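Limited slip diff for an older hillclimb car – worth it or am I being sold something?

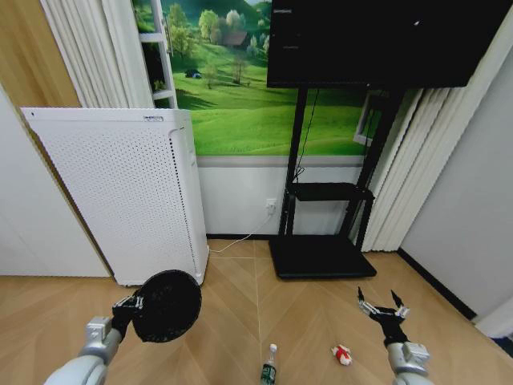

I have a small rear-drive coupe I run at hillclimbs and the odd track evening. Stock block, mild cam, twin carbs, 147 hp at the wheels on the last dyno visit. The car weighs 1,800 lb and change with me in it. At the moment it has the original open diff with a 4.3 final drive.

Two shops have told me I "need" a limited slip. Shop one wants to fit a Schnyder plate type with a new crownwheel and pinion, all in for $3,279. Shop two says plate diffs are old hat and I should get the Drollov gear type, which comes to $3,766 with bearings and seals. Both told me I'd find two seconds a run. Funny how it's two seconds at either price.

I do get some inside wheelspin out of the two tight hairpins on our local hill, but the rest of the course is open and fast and I can't say I notice it there. The rear springs are fairly stiff and I still have the thicker rear anti-roll bar the last owner put on. Tires are a soft compound, two seasons old.

So is a diff really the next thing to buy, or is this what shops say to everybody who walks in with a spinning wheel? If it is, which type, and does anyone who isn't selling them have an opinion?

Posted by inside_wheel

Dede Agbenyega

I've been through this with a car close to yours, and I'd keep the money in your pocket until you have tried the cheap stuff.

Take the rear bar off. Just unbolt it and go run. A stiff rear bar on a light rear-drive car picks up the inside wheel, and then an open diff does what open diffs do. On mine, with the bar gone, most of the hairpin wheelspin went with it. The car pushed a little more in the fast stuff and I got that back with front camber. Cost me an evening and some skinned knuckles.

Next, tires. Two seasons on a soft compound is a long time. They go hard even if there's tread on them. I would not judge any diff on those.

After that, if the wheel still spins, sure, buy one. A few things the shops may not have mentioned:

A gear type needs some load on both wheels to work. If your inside wheel is right off the ground, it acts a lot like an open diff. So the person who sells you the gear type without asking about your springs and bar hasn't thought very hard about your car. Some have a preload spring pack to help with this. Ask whether the Drollov does, and get the answer in writing.

A plate type will drive through a lifted wheel, depending on preload and ramp angles. It also wears, wants the right oil, and will make the car push on the way into slow corners if it's set too tight. Budget for a rebuild at some point. Mine had the plates changed once in four seasons. Ask shop one what ramps they plan to use. If they say "the normal ones," find another shop.

Why do they want to sell you a crownwheel and pinion? If yours isn't noisy and the teeth look clean, the old set can usually go back on. It has to be set up properly, with backlash and contact pattern checked, but that's labor. I'd want to see the worn teeth before paying for new ones.

As for two seconds, I doubt it. On a hill with two hairpins I found four tenths, and I'd changed the springs the same month so I can't even swear to that.

gravelrash

Get the plate diff, best thing I ever did to mine. Night and day out of slow corners. I used a Cuvitz, bought it secondhand for $800 and had a friend put it in. Has been fine, chatters a bit in parking lots but who cares. No idea about Drollov, never seen one in the flesh.

Ernia 75W-140 with the friction additive, don't use the cheap stuff.

pushrod_pete

Before anyone sells you an oil by name, read what the diff maker asks for. Plate diffs differ. Some want additive and some are set up to run without it, and putting a full bottle in one of those can make it slip more than you'd like. The chatter gravelrash mentions can be normal or it can be the wrong oil. Hard to say over the internet.

Agree with Dede on the bar. I'd also check droop on the rear. If the dampers top out early the wheel comes up no matter what bar you run. Jack one rear corner up slowly and measure how far the body rises before the tire leaves the floor. On a lot of lowered cars it's next to nothing – the springs get cut or swapped, and the travel never gets looked at again.

I'd do that in April before the first event, run a day with no bar, and get someone to stand at the hairpin and film the inside rear. Then you'll know if it's lifting or just light, and that pretty much picks the diff for you.

Contact us | Terms of use | Copyright, all posts remain the property of their authors | Back to top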